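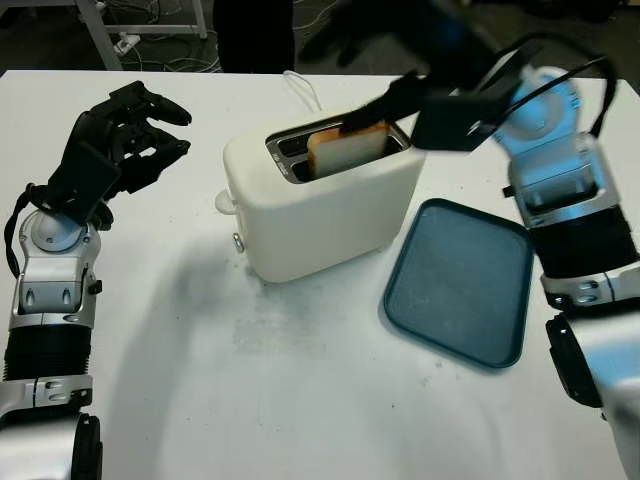

Toast cell, right hand on the bread, head cam

From: Anong Suwannarat
To: temba-users list
Date: May 18, 2023
Subject: Re: [temba-users] right hand keeps pushing after contact

Akinyi Mugo wrote:
> Hi all, has anyone else had the right hand carry on driving down
> after the fingertips are on the slice? Ours did it twice yesterday
> on Tullia. Second time the arm threw a joint fault and froze with
> the fingers still in the slot. Force limit was set to 8 N in the
> task file, I checked. Toaster was unplugged, thank goodness.
> Is this the Vodov driver or is it us?
>
> Akinyi

Yes. Same thing here, sorry for the short reply, on my way out the door.

It's the driver I think, or the driver plus Purgate. What we see: contact gets flagged fine, the limit is read fine, then Purgate clears the stale messages and takes the contact flag out with them. Arm thinks it's still in free air and keeps going to the target height. Our log has the flag up for 240 ms then gone. Next contact message doesn't turn up for another 300 ms and by then you're well past 8 N.

Picture at the top is our setup. Slice still about half out of the slot at that point, left hand up and open, not touching anything. Worth checking what your left arm does when the right one faults, btw. Ours did NOT stop. It finished its move as though nothing was wrong, which I like even less than the pushing. Filed that seperately.

What we've changed for now:

- Purgate off for anything with contact in it. Yes the queue gets ugly, live with it
- target height raised 9 mm so if it does miss the flag it runs out of travel
- toaster unplugged at the wall for every run until this is sorted, no exceptions. Metal rim, metal fingers or whatever is under that black covering, I don't want to find out
- someone on the e-stop, and only on the e-stop. Not also holding the laptop

No repeats with Purgate off but we've only had the one afternoon so don't take that as a fix.

Akinyi can you send me the log from the second fault, the raw one not the summary. And which driver build? We rolled back to the one before and it made no differnce, so if yours is older again that'd be useful to know.

Maintainers, if you're reading, could the contact flag be latched until the arm clears it? Happy to test a patch, we've got the cell until July.

Anong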